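3. Materials and Arrangements

3.1 Block set

All arrangements were built from the Omari block set, a commercial sorting set sold for early geometry teaching. The blocks are solid extrusions of plain outlines and are each of a single color. Four colors were kept for the study: red, blue, yellow and green. Removing the green blocks was considered after the pilot in January, when several speakers used "green" and "blue" for the same block under the warmer of the two ceiling lights. Replacing the lamps was simpler, and it left all four colors to work with.

The outlines fall into two classes. The first class contains shapes with a common everyday name: cube, cylinder, star, triangle. Speakers do not use the solid-geometry term consistently. A cube is called "square," "box" or "cube" by different speakers and sometimes by the same speaker within one session. We treated these as equivalent for the purpose of coding, provided that no other block on the board could be meant by the same word. The second class contains shapes with many sides or with a softened outline, for which speakers have no settled name. These were called "the round one," "the nut," "the flower," "the coin" and "the stop sign," and the choice of word appears to depend on what else is present. A many-sided block standing next to a cylinder was seldom called round. The same block with no cylinder on the board often was.

Size was not varied. The set includes small and large versions of some outlines, and only the large versions were used. Size words ("the big one," "the little star") therefore appear in the transcripts only where a speaker judged two blocks of different outline to differ in bulk. These were coded as size terms even though the judgment was sometimes doubtful.

3.2 Board

The blocks were placed on a maple board mounted over a perforated table top. The board has three planks joined edge to edge, and the seams can be seen at normal viewing distance. An earlier version of the procedure used a felt mat of uniform gray. The mat was abandoned because upright blocks tended to lean on it, and a leaning block draws comment ("the one that's tipped over") that has nothing to do with its color, outline or place.

The seams were a concern in the opposite direction. A visible line on a surface offers the speaker a landmark, and we expected phrases such as "below the line" or "on the middle board." Such phrases were given their own code, SURFACE, and were kept apart from phrases that located a block by reference to another block or to the edge of the board. The grain pattern of the maple was covered by the same code. In practice the grain was mentioned less often than the seams, and mostly by speakers who had been asked to repair a description that had failed.

The board was wiped with a dry cloth between sessions. It was not oiled or refinished during the study.

3.3 Generating the arrangements

We produced 500 candidate arrangements and kept 200. Candidates were drawn up on paper from a list of constraints on color, outline and distance, then built by hand on the board and checked by a second member of the group. A candidate was rejected if any block touched the edge, if a block could not be seen from the speaker's chair, or if the written plan could not be followed without moving a neighboring block out of the way. Partial occlusion was allowed. A cylinder standing behind a cube is still plainly a cylinder if its top shows, and excluding all such cases would have removed most of the close pairs.

Close pairs were the main object of interest. For each arrangement we recorded whether each block was a member of a pair or stood alone, and whether the members of the pair shared a color, an outline, both or neither. The four pair types place different demands on the speaker. Where the members share neither property, either one picks out the target within the pair, although it may not do so on the whole board. Where they share a color and have similar outlines, the speaker has to fall back on position, and must decide whose left and right are meant.

Distance was controlled loosely. Plans gave each block a cell on a coarse grid and the builder placed it anywhere inside that cell. We did not correct small rotations. A star with one point toward the speaker and a star with one point away are seen as the same thing by most people, but a triangle is not so neutral: its corner seems to point at something, and speakers made use of this ("the one the triangle is aiming at"). Rotation of the triangular blocks was accordingly recorded, while rotation of the others was not.

3.4 Speakers and task

The speakers were 24 adults recruited through the Sellum notice board and paid a flat fee. Each sat at the near side of the table. A listener sat behind a screen with an identical set of blocks and an identical board, and could ask for clarification once per block. The speaker was told to describe each block in any order so that the listener could put the matching block in the matching place. No instruction was given about which words to use. Pointing was not useful, as the listener could not see the speaker's hands.

Sessions were recorded in sound only and transcribed in the Leemans format, with pauses longer than one second marked. Two coders worked independently on every transcript. Disagreements were concentrated in the second class of outlines, where one coder would treat "the round yellow" as a shape term and the other as a failed shape term. The rule finally adopted was that a term counts as a shape term if the listener placed the right block without asking.

3.5 Mixed arrangements

Most arrangements contain more than one of the pair types described above, together with one or more blocks standing alone. Figure 1 gives a layout of this mixed kind. The blue cube and the red cylinder form a close pair that differs in both color and outline, so that either word is enough once the listener has found the pair. The two yellow blocks near the far edge share a color and have similar outlines, and the burden falls on position. The red star and the blue triangular prism are well separated, and each shares its color with one member of the mixed pair.
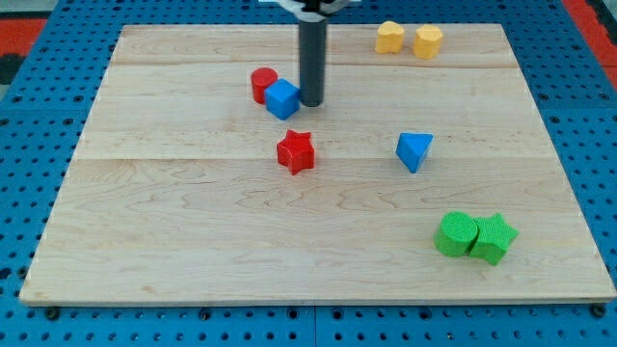 Figure 1. A mixed arrangement on the maple board.

Which property do speakers name first when either color or outline would identify the block?

Color comes first in most descriptions. Speakers named it even where it added nothing to the outline, as in "the yellow star" when only one star was on the board. Outline was left out more freely, chiefly for blocks of the second class, where the speaker would say "the yellow one" and go on directly to its place.

Two further effects of mixed arrangements affected the coding. First, the order in which blocks were described was seldom left to right. Speakers tended to begin with a block that had an easy name and use it as an anchor for the others, so that a star or a cube might be mentioned again in the description of every later block. Repeated mentions of an anchor were coded separately from the first mention and were excluded from the tally of color terms, which they would otherwise have inflated.

Second, the terms "behind" and "above" were used interchangeably for blocks farther from the speaker. "Above" is natural if the board is thought of as a page, and "behind" if the blocks are thought of as objects standing on a floor. Some speakers changed from one to the other within a single arrangement, usually at the point where they moved from a lone block to a close pair. Listeners asked for clarification no more often after a change of this kind, and both terms were merged under the code FAR. "In front of" and "below" were merged under NEAR by the same rule.

3.6 Storage and reuse of the plans

The paper plans for the retained arrangements were numbered in order of acceptance and are held with the transcripts in the Samo archive. The numbering carries no information about difficulty. A plan gives the color, outline and cell of each block, with rotation added for triangular blocks, and can be rebuilt with any set that has the same outlines. The rejected candidates were kept as well, each marked with the constraint it failed. Those rejected for visibility depend on the height of the speaker's chair and may be usable at a different table.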